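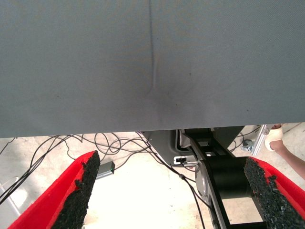

What made the biggest difference to the noise in your apartment? The front door. Sealing the gaps around it did more than everything else put together, and it was close to the last thing I tried.

People keep asking me this after my whining last winter, so I'm going to put it all in one thread. Renter, top-to-bottom amateur, 600 square feet, old building called the Nasik. Thin everything.

First, my noises, so you know what I was dealing with. Hallway voices. The elevator ding. Bus stop under the bedroom window. Upstairs footsteps. And a fridge that hummed one note all night long – a B flat, according to my keyboard.

The thing I wish I'd understood at the start: noise through the air and noise through the building are two different problems. Voices and buses come in wherever air can come in. Footsteps come through the floor itself, and you can seal every crack you own and still hear them.

I did not understand this, so I bought foam. Those little egg-carton squares. Stuck them up on the wall I share with the hallway and waited for peace.

Foam is for echo. It makes YOUR sounds less splashy inside YOUR room. My phone calls got really crisp, and the hallway was exactly as loud as before!

Okay, the door. Turn the lights off inside at night, leave the hall light on, and look at the edges of your front door. If you can see light, you can hear people. Mine looked like a sunrise, all the way along the bottom and up the hinge side to my shoulder.

I got adhesive weatherstrip for the sides and top and a sweep for the bottom. The sweep is a Fledari, the screw-on kind with the rubber fin. I got permission for the screws first (in writing, please get it in writing). There's a stick-on version, but mine peeled off in a week when I tried it.

Clean the frame before you stick anything to it. I mean really clean it, with rubbing alcohol, and let it dry. I skipped that on the hinge side and had to do it over.

Also measure the gap before you buy the strip. Press a bit of poster putty in the gap, shut the door, open it, look at how squashed it is. That's your thickness. If the strip's too fat the door won't latch, and then you're leaning on it with your hip every time you come home with groceries. Ask me how I know.

Somebody will ask, so: don't do this if your building needs the gap for ventilation or if your door is a fire door with its own rules. Mine is a fire door, as half of them are in apartment buildings, and management told me which strips were OK. Ask yours. It took one email.

Installing it all took an evening. I closed the door and the elevator ding was just gone. I opened and closed the door over and over like a toddler with a light switch.

Windows next. Same idea, find the leaks. I used a stick of incense on a windy day and moved it slowly around the window. Wherever the smoke went sideways, air was getting in, and so was the bus.

Removable rope caulk is a renter's best friend. It looks like gray chewing gum and you push it in with your thumb. Comes off in spring, mostly in one piece. I only did the window I never open, and left the other one alone so I can still get fresh air (and get out, if I ever have to).

Curtains. I know everybody wants it to be curtains. Thick ones do take the edge off – the room sounds softer, and the hiss of wet tires seems a bit duller to me. The low rumble of a bus idling walks right through them. I like mine a lot for the dark and the warmth. I wouldn't buy them for the bus.

If you do buy them, get them wider and longer than you think. Hang them past the frame on both sides. And wash-test a corner before you hem anything, that's all I'll say about that.

The shared wall. My neighbor's TV used to come through behind my bed. I moved the bookcase there and put the bed on the other wall. Full bookcase, heavy stuff, books pushed up tight. It cost me nothing but a sore back, and I could no longer follow the plot of his shows.

Weirdly, the worst bit of that wall was an outlet. Sound was coming out of it like a tiny speaker. There are foam gaskets that go behind the cover plate, they cost next to nothing. Turn the breaker off before you take the cover off, please, and if anything behind there looks odd, put it back and call someone.

Fridge! This one makes me laugh. I'd been ready to buy a new one. I got a level from Heinonen, the hardware store by my work, and the guy there told me to check the feet first. One was barely touching the floor. A few turns of the foot, pulled it a hand's width off the wall, hum cut in half. The rest of it went when I vacuumed the coils.

Same trick for anything that buzzes. Press your hand on it. If the noise changes when you press, something is loose or touching something it shouldn't. I found a picture frame, a radiator cover and a lampshade this way.

Now footsteps, the hard one. There's not much you can do from below. The fix belongs upstairs, on top of their floor, and that means you have to talk to a person.

I put it off for so long. I'd made up a whole villain in my head who stomped around at midnight out of spite. Then I finally went up with a note in case nobody answered, and she answered, and it was Leena Saarela from the laundry room, who I already liked.

She works late shifts. She was getting home and making dinner, like a human being. She had no idea I could hear it and she was mortified, and then I was mortified.

What I asked for: a thick pad under the rug in her kitchen walkway, and felt on the chair legs. I offered to pay for the pad. She said we'd split it. The pad matters more than the rug, by the way. Get the dense felt kind, the waffle rubber stuff is just to stop you slipping.

It didn't go silent. It went from THUD to a sort of pat. I can sleep through pat.

If you've got to have this conversation, go in the daytime, don't go while you're mad, and be specific. "You're so loud" gets you nowhere. "I hear the chairs late at night" is something a person can fix. And ask what they can hear from you! She could hear my blender. I had no clue.

What didn't work, quick list so you can save your cash. Egg-carton foam for blocking noise. The stick-on door sweep. A "soundproof" window film (it's plastic, come on). Earplugs every single night, which gave me a sore ear and made me miss my alarm.

What sort of worked: a fan. Plain old box fan on low, pointed away from me. It covers up the little random sounds, and it's the random ones that wake me. I tried the Flomov noise app too, and it's nice enough, but I could hear where the rain loops and then it was all I could hear. Back to the fan.

Money. I added it up because I knew I'd be asked. $546 in total, and that includes the foam I regret and the curtains I mostly bought for the dark. The door stuff was a very small slice of that, and I'd do it first if I moved tomorrow.

For comparison, I got a quote for one of those inner window panels that seal on with magnets. $3,000 for both windows, custom cut. I've heard they're great. I rent. I'm good with my chewing gum caulk.

If you've only got 15 minutes tonight, do the light test on the door and go put your hand on your fridge. Free, and you'll know where to start.

A few replies already, answering here. "Does it make it stuffy?" A little, in the morning. I open the good window while the coffee's going.

"What about a barking dog next door?" Barking's mostly through the air, so door, outlets, windows, in that order. And be nice about it, the dog owner is usually more stressed than you are.

"Can I put a rug on the wall?" Sure, it'll help the echo and it looks cozy. It won't stop a TV unless there's something really heavy behind it.

"Did you have to take it all down at lease renewal?" Nope. Renewal was 27/08/2026 and the inspector just looked at the sweep, swung the door back and forth and wrote something down. I asked if they could do the other doors on the floor. Waiting to hear.

I'll redo the rope caulk at the end of September once it cools off, and I'll post how much of last year's strip I could reuse. I kept it in a ziploc and it still feels soft.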